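Fraternal Orders, Unit 5: Joining a Lodge

Most orders ask a candidate to petition in writing, with 2 members signing as sponsors.

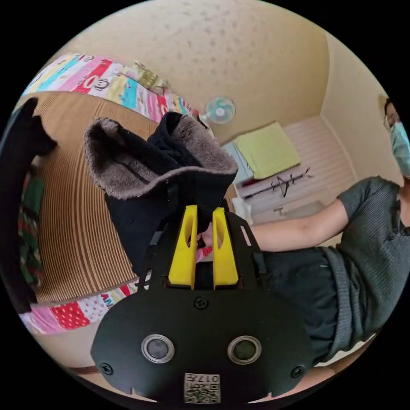
The petition is read aloud, then held over until the next meeting. Voting is by ballot box — white for yes, black for no. 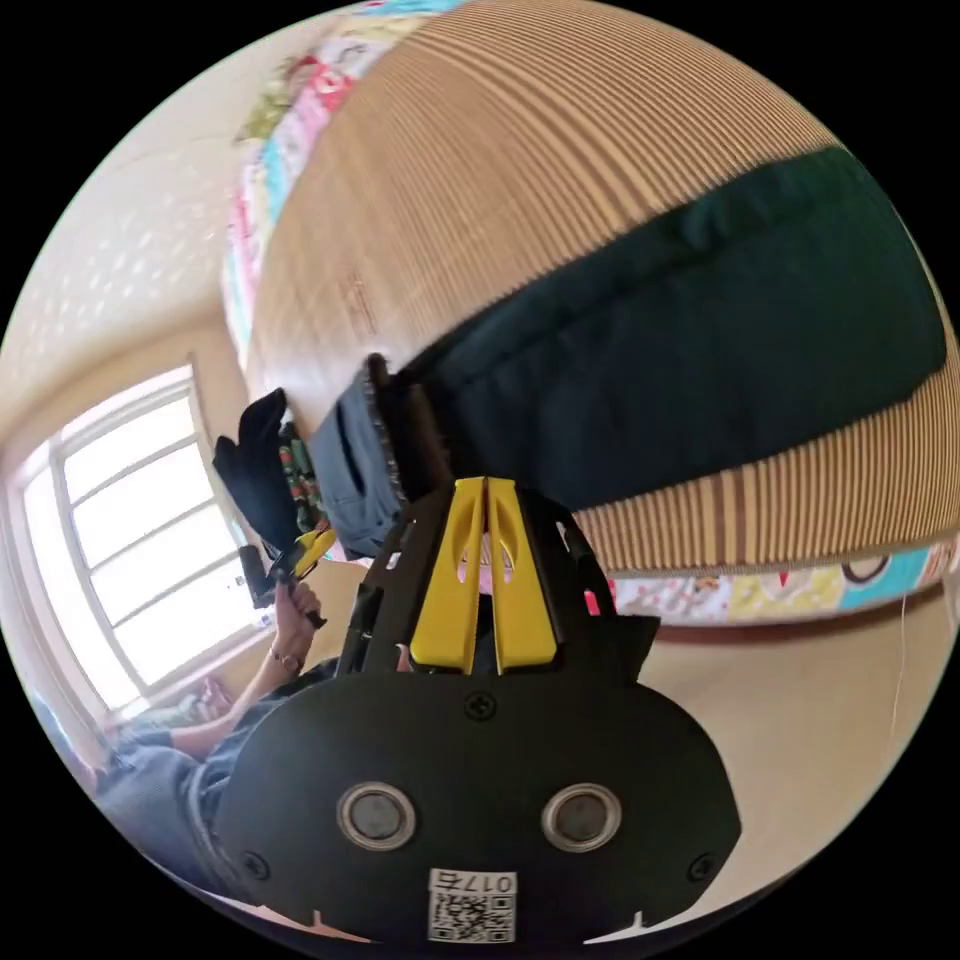

Gripper and a rolled futon or mattress.

Dues come next. The Plistine lodge book lists 76 members in February, 12 of them behind on payment.
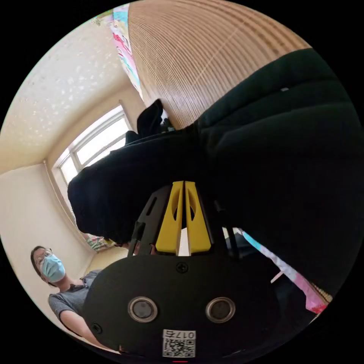 Read the Karamanlidis chapter on degrees before the next class and bring your notes.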